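Robotics Club, Sutherland Secondary
Progress report no. 2, to Brunum Community Fund
Prepared by Kendra Lévesque, staff lead (with bits from the students, marked)
Covers start of school year to February

Shares 4 | Comments 2

Raymonde, sorry this is a bit later than promised. Report cards and then the furnace in the portable. Sending it as is, will fix the formatting for the final.

Short version

Arm is built and moving. Gripper works on most things, bad on round things. Pick-and-place for the Skarkix meet is partway there. Under budget on parts, over on hours. One thing we need from you, see Requests.

Where the money went

Spent so far: $691 of the parts line. $364 of that was motors and the replacement motor controller (first one died in October, supplier would not take it back, we argued, gave up). Rest is fasteners, cable, two power bricks, a roll and a half of filament, the wrist camera mount.

Still committed and not invoiced: $300 for the Skarkix entry and the bus. The bus quote may go up. Harpreet Ouellet in the front office is chasing a second quote from the company the band uses.

Nothing spent on the laptop line. The school found us two old ones, slow but they run the software if you close everything else. Would like to move that money, again see Requests.

What the students have done

Build group. Finished the shoulder and elbow before the winter break. The wrist took two tries. First one had the camera mounted so low that the fingers hid most of what it was looking at when they closed, so they reprinted the bracket and moved it back. You still see both fingers and a good part of the linkage at the bottom of the picture but the middle is clear, and that is where the object goes. Bolts on the finger linkages work loose, the students check them at the start of every session now. There is a hex key on a string.

Driving group. Everyone in the club has driven the arm by hand at least once, including the grade nines. Controls are a game controller. Up and down on the left stick still feels backwards to half the room. We had a vote, it was a tie, left it.

Recording group. They drive the arm through a pick, save the camera pictures and the joint positions together, label it good or bad, reset the table, go again. 591 recorded attempts as of the last club day before I wrote this. Not all usable. An early batch has the clock wrong on one of the laptops so the pictures and the joint numbers don't line up, and Hui-mei Kong thinks she can shift them back into place. She has a script. It is on her to-do list after math.

Writing group. Club poster and the rules sheet for the competition. Poster is done. Rules sheet is in two colours of highlighter and I can't read the yellow.

The task for Skarkix

For those at Brunum who haven't seen it: teams get a flat table with an object on it and a bin off to the side. Arm has to find the object, pick it up and put it in the bin, no hands on the controller. Judges swap the object and turn it to a new angle between runs. Points for each one in the bin, points off if it lands on the floor.

Our list of practice objects right now:
wooden block (easy)
tape roll, flat (easy-ish)
marker (rolls)
small Coke bottle, lying down (hard, also a favourite)
sponge (too easy, dropped from the list)

Audrey-Anne Turcotte's notes on the bottle, copied from the club log with her ok:

"Bottle on its side. If it's lying across the fingers they push it away before they can close. If it lies the long way, cap toward us, then one finger goes down each side and it can work. So first step is always look at the angle and turn the wrist. We want the fingers to go on the wide part of the red and not the neck. When they close on the neck the base drops and it swings. Approach has to be straight and SLOW. Open the fingers all the way before you go down. The grey on the table is good because red shows up on it really well, even the laptop finds it, but the see through end at the base kind of disappears and the laptop thinks the bottle is shorter than it is. So the middle it picks is too close to the cap. I think we should add a bit to the length by hand. Shadows also fool it. Wipe the table too, it found a crumb once and went for it."

I left her wording alone. Most of the engineering this term has been done in notes like this one and I'd like the final report to have more of them.

What isn't working

Round things, as above. Students want to stick rubber on the inside of the fingers. Trying bicycle inner tube first, free.

Lighting. The overhead tubes at one end of the room are out and the far side of the table goes dark in the camera. Work order is in.

Hours. The grant assumed one session a week. It's been closer to two since January and I'm covering the second one myself. Not asking for money for it, just so the final numbers make sense to you.

Attendance dipped in exam time, came back after. Lost two grade twelves to jobs, gained some grade nines when Okel did its demo in the cafeteria (Okel is the arm, the grade tens named it, don't ask me). The demo was the wooden block over and over at lunch. Lots of people stayed for more than one go.

Parents' night. Had the arm set up by the library doors. Good conversations, a few parents offered tools. One offered a drill press, which we have no place to put.

Requests

1. OK to move the laptop line to spare motors? We have no spare for the shoulder and if it goes before the meet we're done. An email from you is fine, Harpreet will file it.

2. Your logo in a bigger size for the poster. The one we have goes fuzzy when printed.

3. Would somebody from Brunum like to come to a practise session? Students would like to be asked questions by someone who isn't me. After school, 3:15 to about five, side door by the bike racks.

Next steps, in the order we plan to do them

Step 1. Get the bottle pick steady by hand from every angle before anyone lets the laptop try it. Audrey-Anne's group has this one. Starting position for each attempt is the same - fingers wide open, bottle out ahead of them on its side, red cap pointing back at the gap. Then they turn it a bit each time and log it. The inner tube goes on after the first full set, so there's something to compare it to.

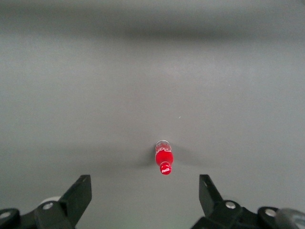

Step 2. Laptop drives, student keeps a hand on the stop button. Block first, then tape roll, bottle last. Full practice run with the bin and a timer before the bus gets booked. I'll send you the results with the receipts.

Kendra

Contact: Robotics Club, c/o main office, Sutherland Secondary
© Sutherland Secondary Robotics Club
Back to top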